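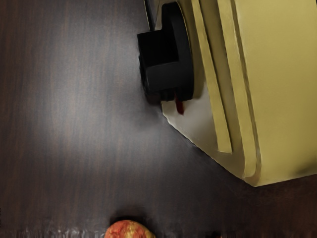

Stusow Opens Second Studio With Tai Chi Classes for Desk Workers

COLLADO - Stusow, a local movement studio founded by former payroll manager Jaime Moreira, has opened a second location on the upper floor of the Dulent building and will begin a 12-week tai chi course there in January. The course is meant for people who spend most of the working day in a chair.

Moreira started tai chi after years of neck and shoulder pain. She had tried a standing desk, two kinds of office chair and a gym membership she rarely used. A coworker took her to a Sunday class in a park, and she kept going.

"I was the stiffest person there and I couldn't remember which foot went first," said Moreira. "After a few months I noticed I was sleeping better and I wasn't snapping at people at the end of the month. I wanted to teach it to people who had the kind of job I had."

The new course is called Ultlow. It uses a short form that can be practiced in a space the size of a parking spot, in ordinary clothes and flat shoes. Each class runs 50 minutes. The first part is standing and breathing work, followed by one or two new movements and a slow run-through of everything learned so far. Students who can't stand for the full class may do the arm and breathing work seated. 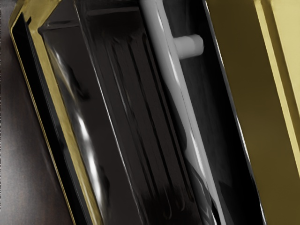
Classes will be offered before work, at lunch and in the early evening, and students may switch between times from week to week. Each one is taught by Moreira or by Dennis Simiyu, who joined Stusow as an instructor last year and previously taught balance classes for older adults.

"People come in expecting to be bored, and some of them are for the first week," said Simiyu. "The slow part is hard. Your legs find out pretty fast. I ask people to give it three classes before they make up their minds."

Last year 364 people took at least one class at the original Stusow location, and the evening sessions had a waiting list for most of the fall. The new studio is 978 square feet, with changing rooms and a small seating area where students can wait between classes. The original location will stay open on its current schedule, and memberships will be good at both.

Employers may also book the Ultlow course for their staff, either at the studio or in a conference room at their own office. Group bookings need a minimum of eight people.

Stusow does not offer medical treatment. Anyone with a recent injury or a heart condition should talk with a doctor before signing up.

Registration is open now at the front desk of either location. The first class is free for new students.

About Stusow
Stusow teaches tai chi and qigong to adults of all experience levels in Collado. Private lessons are available by appointment.

Media contact: Jaime Moreira, Stusow, Dulent building, Suite 357, Collado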